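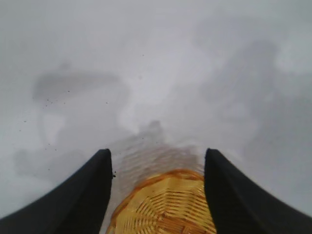
搬到格鲁卡谷以后，我开始走路去买菜

上一篇写完搬家的事，有几位朋友留言问我新地方住得惯不惯，吃得怎么样，是不是还像从前那样一周去一趟大超市，把冰箱塞得关不上门。我一直想好好回一回，结果拖到了十月，窗外的树都黄了一半，今天下午炖着汤，总算有空坐下来慢慢讲。

先说地方。格鲁卡谷（Grurkardale）在哈托斯桥（Hutosbridge）的北边，坐车要翻一道坡。说是"谷"，我住的这一头地势挺高，早上拉开窗帘，下面常常是一层白雾，菜市场的顶棚就从雾里露出一个角来。从我家走到市场是1,534步，手机上记的，我走了那么多回，偏偏只有第一回特意看过，后来就一直把这个数当成标准答案了。去的时候是下坡，轻轻松松，哼着歌就到了；回来是上坡，还拎着萝卜，那就另当别论。

从前住在城里，我买菜是很有"计划"的。列单子，开车，推车，结账，一口气买一周的份，回家再一样一样分装。听着井井有条吧？可是每到后半周，总有一把小葱在抽屉底下化成了水，还有半颗白菜，明明记得买的时候打算做醋溜的，过了几天再看，心思早就不在那里了，于是又煮面。我妈在电话里说我是"买菜的时候一个人，做菜的时候另一个人"，我想了想，没法反驳。

到这里以后车子先是送修，修了很久，我只好走路去买。两只手能拎多少东西呢，也就两三天的份，于是计划自然而然就散了架。等车修好开回来，我已经走惯了，它现在多半时候停在院子里晒太阳。

走路买菜，头一个改变的是我认得菜了。这话说出来有点难为情，我四十多岁的人，做了半辈子饭，居然一直分不清几种芥菜。超市里的菜有标签，包得整整齐齐，我看标签就够了。市场上没有标签，得问，问多了人家也愿意讲。卖青菜的摊主叫布帕·翁西（Buppha Onsri），嗓门很亮，手脚极快，我第一次去买空心菜，拿了一把就要付钱，她把那把抽回去，换了另一把给我，说这个嫩，那个给会炖的人。我站在那里愣了一下，心想她怎么看出来我不会炖的？（她说得很对，我那时候确实不会。）

后来我就常在她那儿买，也常听她的。她说今天豆角不好，我就不买豆角；她说冬瓜要买带霜的，我就蹲下来找带霜的。有一阵子我天天吃南瓜，因为她说那几天的南瓜最甜，蒸着吃，煮粥吃，切薄片跟咸蛋黄一起炒着吃，吃到我先生看见黄色的东西就叹气。那种南瓜皮是墨绿的，很硬，我的菜刀砍下去拔不出来，最后连刀带瓜一起在案板上敲。这个方法不推荐给大家，先上锅蒸一小会儿再切会好得多，也是后来才学会的。

市场不大，拐角有一家小铺子叫米苏克（Meesuk），卖干货和自家磨的粉。我最喜欢他们家的炒米粉末，香得不得了，拌凉菜时撒一勺，整盘菜都精神了。买的时候不要贪多，我第一次买了200克，放到后来香气跑了一大半，现在每次只要100克，装在玻璃瓶里，用完了再去。反正总是要走那一趟的。他们家的虾米也好，颜色不怎么鲜艳，泡开了满屋子都是鲜味，煮丝瓜汤只放几粒就够。

说到丝瓜汤，顺便把做法写下来，上次有人问过。丝瓜去皮，滚刀切，切了马上下锅，不要放着等它变黑。虾米用温水泡软，泡的水留着。锅里少放一点油，下姜丝和虾米，小火煸到香味出来，再把泡虾米的水连同清水一起倒进去，滚了以后放丝瓜，煮到瓜肉半透明。最后打一个鸡蛋，盐要等尝过再放，虾米本身是咸的，我忘记过两次，两次都只好再添水，最后煮成了一大锅，连喝两顿。喜欢的话加一把细粉丝也很好，不过粉丝会越泡越胀，得趁热吃掉，留到第二天就没有汤了，只剩一碗软乎乎的粉丝，味道倒还不坏。

第二个改变，是我重新学会了在路上东看西看。去市场的路上有一排矮房子，有一家的院墙上爬满了佛手瓜的藤，夏末的时候瓜就吊在墙外头，一个个垂到行人头顶的高度。我每次经过都要抬头看看它们又长大了没有，看了好几个星期，有一天被屋主人撞见了。她是阿品雅·巴瑟西（Apinya Prasertsri），后来成了我在这里说话最多的一个人。那天她什么也没问，进屋拿了剪刀，剪了三个塞给我。我不好意思白拿，过两天送了一碟刚蒸好的萝卜糕过去，她又回了我一瓶腌辣椒，就这么你来我往的，到现在也说不清是谁欠谁的了。

阿品雅教我用佛手瓜的嫩须炒蒜，说瓜可以不吃，须一定要吃。我从小在家只吃过瓜，切片炒肉，脆脆的，没什么大意思。嫩须就完全两样！要摘得勤快，掐得动的才要，掐不动的就扔掉，大火快炒，蒜要多，临起锅淋一点点鱼露。我头一次做给家里人吃，一盘端上来，我去厨房盛碗汤的工夫，回来就只剩几瓣蒜了。

她还有一个习惯我很喜欢，就是买回来的菜不马上塞进冰箱，先摊在厨房桌上，看一看，想一想，晚饭吃什么就有了。我学了她这一条，觉得比我从前贴在冰箱门上的那些周菜单管用得多。菜摆在眼前，就会想起它来；关进抽屉里，过一夜就忘了。当然天热的时候叶子菜还是要早点收，我有过一把苋菜，摊着摊着接了个长电话，等挂了电话，它已经垂头丧气了，泡在凉水里救了半天才救回来。

也不是样样都好，我得老实讲。下雨天就很狼狈，一只手打伞，一只手拎菜，上坡的时候风一吹，伞和菜总有一样要歪。有一次袋子破了，土豆顺着坡往下滚，我在后面追，追到半路碰上几个放学的孩子，他们比我高兴多了，一人抱着两三个给我送回来。还有就是鸡蛋，我至今拎得提心吊胆，走得像踩在冰上。米和油这样的重东西，我还是托人送，送货的是哈托斯桥那边的奥科拉（Okora）粮行，下午打电话，第二天上午就到，送货的小哥会把米一直扛到厨房门口，我每次都塞给他一个橘子。

算钱的话，我没有认真记过账，只觉得扔掉的菜少了很多。从前每个礼拜清一次冰箱，清出来的东西看着心里不舒服，现在抽屉底下顶多剩一小截姜。家里的饭桌也跟着季节走了，夏天是瓜和豆，入秋以后是芋头、莲藕，再往后布帕说会有很好的萝卜，让我等着，不要心急去买别家的早萝卜。我就等着。

前几天我妈过来住，我带她走了一趟。她走下坡的时候嫌我走得慢，走上坡的时候不讲话了，中间在路边的石墩上歇了20分钟，一边歇一边剥毛豆，说反正坐着也是坐着。布帕看见她，两个人语言不大通，居然比着手势讨论了很久冬瓜，最后我妈提了半个冬瓜回来，说那个女人懂行。我在旁边听得很得意，好像被夸的是我一样。

汤快好了，是莲藕花生汤，没有放肉，炖了快一下午，藕是粉的那种，筷子一戳就进去了。关于泡菜坛子的问题我看到了，下一篇再写吧，阿品雅答应教我她家的做法，我得先去把坛子洗出来。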